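Planning the Equipment Budget for a Two-Arm Household Robot

The budget for our household robotics work closes in October, and I have spent most of the past month on the equipment portion of it. Several readers who manage small programs of their own have written to ask how the figures are assembled. The following is an account of the process as I carried it out this year, including the parts I would handle differently.

The program operates in Pletville and concerns a single class of work: a two-arm mobile unit performing ordinary tasks at floor level in furnished homes. It does not concern warehouses, and it does not concern kitchens, for which a separate request will be prepared next year. I state the scope at the outset because the most expensive errors in our previous budget came from equipment bought for work we did not then perform. A tall mast, two lighting stands and a set of suction cups remain in storage.

My first step was to set aside the vendor catalogs and review the work itself. Floor-level tasks in a home place particular demands on a machine. The arms must work downward and forward, close to the bases of large pieces of furniture, with chairs and small objects on several sides. Cables run along the outside of the forearms and hang in loops beside them. Every one of these conditions has a cost attached to it, and very few of those costs appear in a quotation. 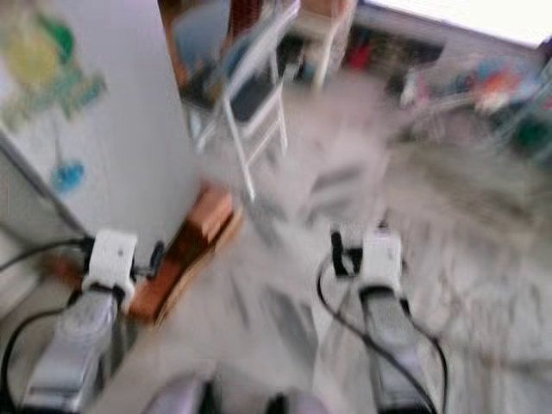 What should be budgeted first, the arms or the grippers?

The grippers, together with their mounts and cables. The arms are the larger purchase, but they are made once and are covered by the supplier for the first year. Grippers are consumable in this kind of work, and a program that has spent its full allocation on arms will find itself idle when the first finger wears out.

I arrived at this order after comparing three suppliers. Loletti quoted a complete package in which arms, grippers and base are sold as one item under one warranty. Narula quoted the arms alone and referred us to a list of compatible grippers. Yoshida quoted grippers and mounts with no arms at all, and supplied the clearest schedule of replacement parts of the three.

The package from Loletti had the lowest total on paper. Its difficulty lay in the terms for repair. A failed gripper had to be returned with its mount and wiring as a single assembly, with a stated turnaround of 13 working days. We keep no second unit, and a delay of that length would halt the program each time. I asked whether individual fingers could be purchased separately and was told that they could, at a minimum order of 200 pieces. That quantity would exceed our needs for several years.

Narula and Yoshida together came to a higher figure. Against this, a pair of Yoshida fingers can be changed at the bench by one person, and the parts are sold singly. So-yul Son, who reviews all of our purchasing, asked me to express the difference in days of lost work as well as in dollars. This was the most useful request made of me during the exercise. Once idle days were entered as a cost, the combined quotation became the less expensive one before the end of the first year.

The next item was cable. Last year we allowed a small sum under "miscellaneous" and exceeded it by the spring. Cable on a moving arm is bent at the same few points many times each hour, and it can catch on furniture. I have now given it a line of its own, with a full replacement set for each arm, spare connectors, and sleeves and clips for the forearms. I have also asked that the sets be cut longer than the supplier recommends. The recommended length assumes work at table height, and an arm directed at the floor requires more slack at the shoulder.

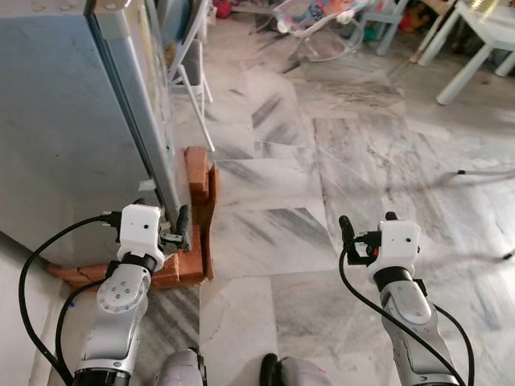

Protection for the housings forms the third line. Work near heavy furniture means that the outer covers will be scratched and, in time, cracked. Covers are inexpensive when ordered with the original purchase and considerably less so afterward. I have requested two spare sets. Chelsea Rowbotham, who prepared the equivalent request for our sister program, advised me to ask for the screws as well, as they are a nonstandard size and are easily lost. I have followed her advice.

Floor conditions deserve a separate allowance. Homes differ in this respect more than in any other: tile, carpet, raised thresholds, dust. The base of the unit must be specified for the worst of these and not for the floor of the supplier's showroom. I requested wheel sets in two materials and a cleaning kit, and I set aside 90 dollars a month for brushes, wipes and filters. The sum is modest, and it had previously been paid out of pocket by whoever was working that week, an arrangement I did not wish to continue.

Readers have also asked about labor. I regard it as part of the equipment budget, although our forms place it elsewhere. Each session requires time to prepare the room, check the joints and mounts, run the work, and restore the furniture to its position. We had planned on the basis of running time alone. For the coming year I have allowed 155 hours for preparation and restoration, entered as a distinct line so that it cannot be absorbed into the running hours when the schedule becomes tight.

Objects for the machine to handle cost very little. Most are already present in any home, and blocks and similar items may be bought in small quantities. I would caution against purchasing matched sets of new objects from a laboratory supplier. Ordinary household items serve our purpose better, and the savings paid for one of the spare cable sets.

Two matters remain unresolved. The first is storage. The unit, its charger and the spare parts require a closed room with a level floor, and the rent quoted to us in Pletville has risen since the last request. The second is the length of the warranty on the arms. Narula offers a second year at additional cost, and I have not yet determined whether the coverage extends to the joint housings or only to the motors. I have asked for the answer in writing and will hold that line open until it arrives.

For those preparing a first request of this kind, I would suggest beginning with the repair terms and reading them before the price. I would also suggest that the person who will do the bench work be present when the quotations are compared. In our case that person identified the problem with the single gripper assembly in a few minutes, after I had read the same document twice without noticing it.

The completed request goes to So-yul Son for review next. I will post the final line items once they have been approved, with the storage figure included if it is settled by then.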